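Tornero (pacing robot)

Tornero is a four-wheeled pacing robot used at the Storkanwood running track. It follows a painted lane line at a set speed so that runners can hold an even pace beside or behind it. The machine was built by Prado, a small engineering workshop, and has been looked after since its second season by the technician Pin-yu Cheng. It is a single unit. A second chassis was started but was later taken apart for spares.

The robot is best known among track clubs for its written setup routine, usually called the Girton sheet after the sports hall where the first version was drawn up. The sheet covers work at the bench, checks on the track and repairs.

Design

Tornero has an aluminum chassis with a drive motor at each rear wheel and steering at the front. A camera sits low on the nose and looks forward along the lane. The computer finds the white line to the left of the machine, works out how far away it is, and steers to keep that distance the same. Wheel encoders measure speed. The robot weighs 17 kilograms with its battery in place.

Runners choose a lap time on a handheld remote. The remote also carries the stop button, and the robot brakes by itself if it loses the radio signal.

Site

Storkanwood has a red synthetic surface with white lane lines. A strip of pale concrete curb separates the track from the grass infield, and a grandstand stands on the far side of the lanes from the infield. Tornero normally works in the inner part of the track, with the curb on its left.
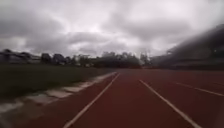
The track at Storkanwood under cloud, with the infield to the left and the grandstand to the right.

The site shapes most of the setup work. The concrete is close in brightness to the lane paint, and in early trials the software sometimes took the edge of the curb for the line. Prado dealt with this by limiting the part of the camera view in which the line is searched for. The limit has to be reset whenever the camera is moved, even slightly.

Setup before a session

Setup takes around 40 minutes when nothing needs repair. The first part is done on a stand with the wheels off the ground. The battery is fitted and its strap pulled tight, the steering is turned fully to each side, and both motors are run at low speed while the operator listens for bearing noise. Tire pressures are matched side to side. A soft tire makes the robot drift, and the steering then corrects all the way down the straight.

The camera is set next. Its bracket has two bolts, one for height and one for tilt. The operator places the robot on the track to the right of the innermost white line and squares it to the lane with a string. Tilt is then adjusted until the horizon falls close to the middle of the view on the remote – on this straight the tree line serves as the reference. Too much sky makes the automatic exposure darken the track, and the line becomes harder to pick out.

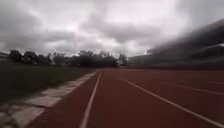
Exposure

Exposure is set by hand at the start of each session and checked again if the light changes. Under thick cloud the red surface looks dull but the paint keeps good contrast, and there are no hard shadows to deal with. Cheng's notes give this as the easiest weather for the tracker. Low sun is harder, and the notes advise against running into it at all.

A shorter exposure gives cleaner lines close to the robot. A longer one brightens the distance but smears anything near the sides of the view. The sheet asks for the shortest setting at which the line can still be followed to the far end of the straight.

Curb masking

The search limit for the line is drawn on the remote as a wedge. It is narrow at the far end of the track and wide at the bottom, and its left side must stay clear of the concrete. The sheet pays special attention to the lower left corner, where the curb takes up the most room. Cracked and stained slabs there, and places where grass has crept over the concrete, give broken edges that the software can mistake for worn paint.

After the wedge is drawn, the robot is pushed forward by hand for a few meters with the motors off. The operator watches the green marker on the remote. If it jumps left at any point, the wedge is made narrower and the push is repeated.

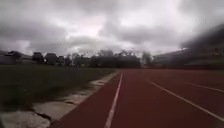

Trial runs

Three runs follow, all without runners on the track. The first is at walking speed. The second is at the session pace, and the third is at the session pace with the stop button pressed partway down the straight. Braking distance at the standard pace should be no more than 8 meters. A longer distance usually means worn pads or dust on the discs.

The operator walks the lane before each run. The machine has no sensor for small objects, and its low nose leaves little room for stones or twigs. A run is started only when the lane ahead is clear all the way along. 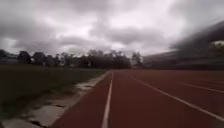
Maintenance and repair

The most common fault has been a loose camera bracket. Vibration works the tilt bolt free, the view drops, and the robot begins to hunt from side to side. Thread lock helped for a time. In February the bracket was replaced with a thicker one, and a paint mark was added across the bolt head so that any movement shows.

The front wheel bearings are changed once a season. Grit from the track surface gets past the seals, and a failing bearing can be felt as a rough spot when the wheel is turned by hand. The rear bearings last longer.

The lens cover is wiped before every run and replaced when it is scratched. Covers are cut from clear sheet at Girton using a cardboard template kept with the tools. Other spares, including the motor from the second chassis, are stored in the same cabinet.

Software changes are made only at the bench. The previous version is kept on a memory card taped inside the lid, and the version number is written on the setup sheet along with the tire pressures and the camera tilt.

See also

Line following
Pacemaker (running)
Wheel encoder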